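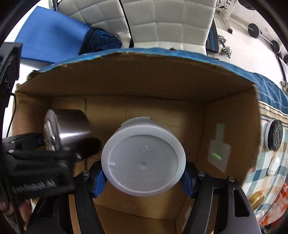
**Equipment budget, May 4, 2020**

- Start with the money. We have 923 per station through July, pads and cables included.
- Trodia quoted 403 for the hand-held gripper. Korkine came in higher and wants payment up front — skip the details unless Babak asks.
- Spare finger pads: 94 a set. Order two sets per station.
- Arm purchase waits. Wolfram has the Pastgate lease terms, let him talk here.
- Ask for a yes on the grippers today. Arm vote in July.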